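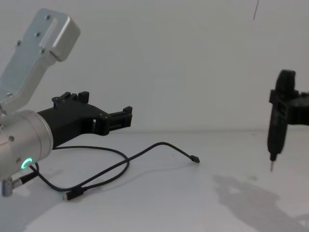

Bench view from the chest camera, both arms over the table with the cable between them.

Cable episodes: keep the failed grasps or cut them?

Posted in Data Collection by Man-lok Lo
Tags: bimanual, deformable objects, teleoperation, episode filtering

I am collecting teleoperated episodes for a two-arm cable task. The object is a thin black cable with a plug at each end. It starts on a white tabletop in whatever shape it falls into. The target is both plugs lifted, one per gripper, with the cable off the table between them. The policy is an imitation model trained from scratch on our own data, with action chunks and no language input.

I have 1311 episodes recorded with the Grunari logger. Each one has joint positions for both arms, gripper opening, and video from a camera the operator wears at chest height. There are no wrist cameras yet. They are on order and I do not expect them before August.

My problem is how to filter. Many episodes contain a first grasp that misses the cable, followed by a retry that works. The Plotden import script has a flag, drop_retries, that cuts the segment between the first gripper close and the reopen. With the flag on, the data looks cleaner, but the trained policy freezes after a miss. It closes on nothing, lifts, and stays there. With the flag off, it misses more often on the first try but sometimes recovers.

Things I have already checked:
Time sync between video and joint logs. Offset is under one video interval.
Gripper opening is logged as measured position, not the commanded value.
Start shapes are varied. The operator drops the cable by hand before each episode.
Lighting is constant. The arms do throw soft shadows on the table, and they move with the arms.

Is there an accepted way to keep the recovery and lose the miss? And should I worry about the chest camera moving? It is not fixed to anything except the operator.

Wai-kit Hsu
Accepted reply

Turn the flag off and leave it off. The cut is what causes the freeze. drop_retries removes the only samples where the gripper is closed, empty, and about to reopen. After the cut the model has never seen that state, so whatever it outputs there is extrapolation. It also leaves a jump in joint position at the splice. If your chunks span the splice, you are training on motion that no arm performed.

What I do instead:

Label each episode by segment: approach, close, check, reopen, lift. Hand labels are fine for the first batch. After that you can get close and reopen from the gripper opening signal, and only the check segment needs a person.

For a missed grasp, mask the loss on the last part of the approach and on the close. Keep the observations in the sequence. Train normally from the check segment onward. The model then sees the miss as context and learns the reopen, without being asked to copy the bad approach.

Do not mask the whole approach. The first part is usually good, and you need the data.

Record some recovery episodes on purpose. Start with the gripper already closed beside the cable, or with the cable under the gripper, and have the operator reopen, back off and try again. These are short, and they fill the gap faster than waiting for natural mistakes. Mark them as a separate source so you can change the sampling weight later. I start at a weight of 2 and lower it if the policy begins reopening after good grasps.

Check your measured gripper opening on thin cable before relying on it. If the difference between closed on cable and closed on nothing is within sensor noise, the policy has only the video to tell them apart. From the chest, with the gripper body in the way, that is a weak signal. Log motor current if your driver exposes it. Mine does, and it separates the two cases well.

On the camera: movement is a problem if it carries information about the action. Operators lean toward the arm they are about to use. The model picks up the lean, and at deployment the camera is on a stand and does not lean. Either record part of the set from a fixed stand, or apply random crop and a small rotation in training. I would do both. Keep the head of the table and some wall in view in every episode, so that you can estimate the camera pose afterward if you need to.

Kongkaew_lab

Had the same freeze with Madel on a rope task. We just threw out every episode with a miss and collected more. Worked OK for us but our rope was thick and easy to grab so there weren't many. Also matte tape on the table helps with shadows.

Man-lok Lo

Masking is running now with the flag off. I plotted gripper opening for closed on cable against closed empty and the distributions overlap almost completely, so I am adding motor current to the log. The existing episodes will not have it. I plan to train with that input zeroed for the old data and an extra bit that says whether it is valid.

Wai-kit Hsu

That works. Also drop the current and the bit at random on the new episodes, or the model will use the bit to tell the two sets apart.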